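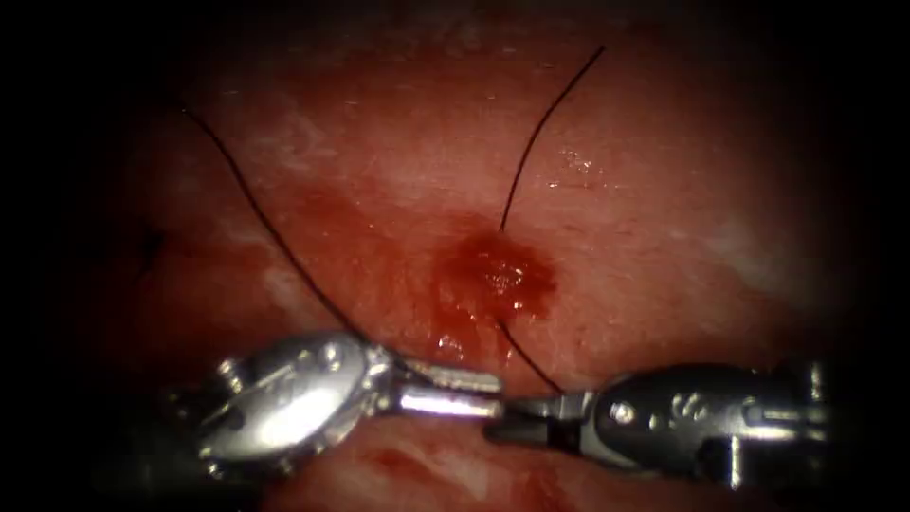 Gamdale Tissue and Suture Set, read this before you use it

Gamdale is a collection of short clips of suturing practice on soft tissue, 224 in all, gathered under the Gavico project and cleaned up by Reece Hebden. The project page calls it "comprehensive." I would call it a decent collection of one task under one kind of light, and I'd ask you to treat it that way.

What you get

clips/ holds the video. labels/ has one text file per clip with start and end times for each step: pick up thread, pass, pull, tie, cut. splits/ has the train and test lists. Use splits/v2. The first version put clips from the same session on both sides, and any score reported on it should be ignored.

How far to trust the labels

Of the 224 clips, 166 were labeled by two people. The rest had one labeler and no check. "Pull" and "tie" get mixed up often, and I'm not convinced the written guide ever said where one stops and the other starts. Thread outlines exist for almost 200 clips. They are poor wherever black thread runs through shadow or across dark metal.

Known problems

Tissue color varies between sessions and was never corrected. Glare on shiny metal has been marked as "moisture" in 8 clips that we know of. The Fairclough notes claim the skill ratings agree well among raters, but the raters sat in the same room and talked, so I wouldn't build anything on that column.

Please don't use this set to grade surgeons. It says nothing about healing or outcomes.

Loading

Run the Ostel reader with the path to the top folder. It skips broken label files without a warning, so compare its clip count with the list in splits/v2.

Corrections go to Reece Hebden, with the clip number and the time in seconds.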